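Flulent pad separation fault

The Flulent pad separation fault was a defect in the finger pads of the Flulent, a hand-held gripper sold by Jondosport for recording manual tasks to train robots. It was reported in July 2019 by Gevurton, a contract recording firm, and led to a partial recall. The cause is still disputed.

Background

Hand-held grippers let a person do a job with a robot-style jaw in place of their own fingers. Square printed markers are often fixed on top so that software can work out where the tool is. The method is promoted as cheap and safe, though the safety claim has mostly come from sellers. 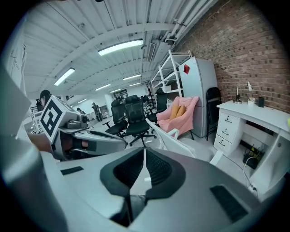

Hand-held grippers in use, one carrying a marker cube.

The fault

Gevurton said that the rubber rim of one pad could lift under load, letting the jaw close past its stop and pinch the operator's other hand. It listed 27 cases, 2 of which needed first aid. Jondosport first put these down to poor handling and told customers to check the pads before each shift. It gave no figures to support that view.

A more awkward problem came later. A lifted pad changed the width reading of the jaw by up to 4 millimetres, so recordings made before the fault was noticed could not be fully trusted. Gevurton withdrew 2,595 recordings. Whether other customers did the same is unknown – none has said so publicly.
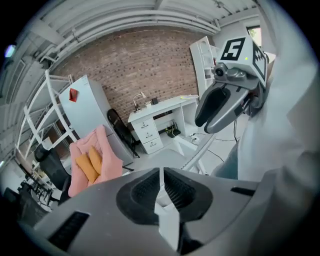
Can the fault be spotted from the recordings alone?
Only in bad cases. A pad that has come well away shows up as a jump in the width reading, but a small lift looks much like normal wear.

Response

On 26 November 2019 Jondosport recalled grippers from the first production run and supplied a thicker rim. It described the change as an improvement and did not admit a defect. The testing firm Marciniak, paid by Jondosport, reported no further lifting. Its report covered new pads only, and the part most users would want to read, on wear over several months, was left out.

Critics also noted that the colour-coded wear line promised with the new rim was never supplied.

See also
Pinch point
Product recall
Robot end effector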